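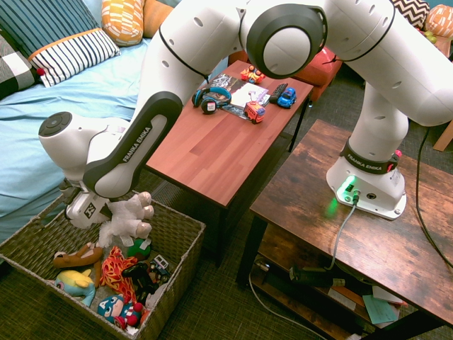 Prarnonell Travelers' Club, Rooms and Stays Board

Has anyone stayed at the Slanina with kids? We're looking at two nights in October and the family room is 42 a night more than the standard double. I can't tell from the listing if you get a second real bed or just a pullout. Also, is parking a pain? We'd be getting in after 9 pm.
Tanveer Chaudhry

We did the family room last fall and loved it! It was a proper bunk bed (our oldest took the top one right away) plus a queen for us. Ask for the back side if you can, the street gets loud when the bars let out. Parking is behind the building and it was full when we pulled in, so we used the Brorkell garage, 26 for the night and maybe a five minute walk. Call the desk if you'll be late, they gave us a door code over the phone.
mapleandmo

never stayed there but breakfast is extra i think?? my sister paid 30 for her and her husband. eggs were cold lol
dkr_37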